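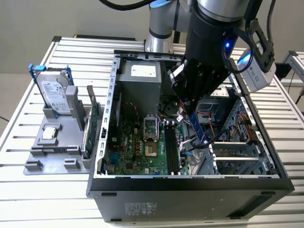 Do I have to go through the whole checklist again if all I changed was the part order? For a part order change, run sections 1 and 3 and sign off again. Anything that touches speed, grip force or the fixture gets the full list.

OK, so this is my running copy of the PC assembly cell checklist for Inia, November round. Comments are mine unless it says Knut. Tick the box only if you looked at the thing yourself!

## 1. Before power

- [x] **E-stop button reachable from both sides of the bench.** Fine from the front. From the back you have to lean, and I don't love that. I've asked Bastian Kohlhase for a second button.
- [x] **Arm cables clear through the full reach.** Jogged it slowly to all the corners, no snagging. Look again after anyone re-routes anything (I know you're all tempted).
- [ ] **Bench ground checked.** Left open. The meter was over at Hamann and I'm not ticking this on faith.
- [x] **PC case unplugged from the wall.** Power supply stays in, cord stays out. No exceptions, even for "just a quick fit test."

## 2. Gripper and speed

- [x] **Finger screws snug.** One took a quarter turn. Second month running, so I'd like thread locker on it.
- [x] **Teach speed capped at 160 mm/s.** Cap holds, tried it from the pendant too.
- [x] **Insert speed 10 mm/s near the board.** Slow, yes, and please leave it slow.
- [ ] **Finger pads inside the 3,000 cycle limit.** The Cilov log skips a stretch, so I can't say. Knut Hagedorn says swap them and start the count over, and I'm with him.

## 3. Parts and fixture

- [x] **Every part in its own holder before start.** Drive upright in the caddy, processor lid up, memory in the slotted blocks.
- [x] **Slot latches open before a memory insert.** Check by eye each time. The force limit is there as a backup and I don't want it doing your looking for you.
- [x] **Loose wires tucked away from the slots.** This one gets my nagging every round. A wire under a module can mean a bent latch or worse, and the arm won't tell you nicely.
- [x] **Force limit 60 N on insert.** Tested against the block, stopped where it should.

## 4. Sign-off

Two boxes open, so the cell stays in teach mode for now. No auto runs until the ground check and the pads are done. Knut has the Nusura forms, so hand him the signed page and keep a copy in the binder by the door (the blue one fell apart, use the new one).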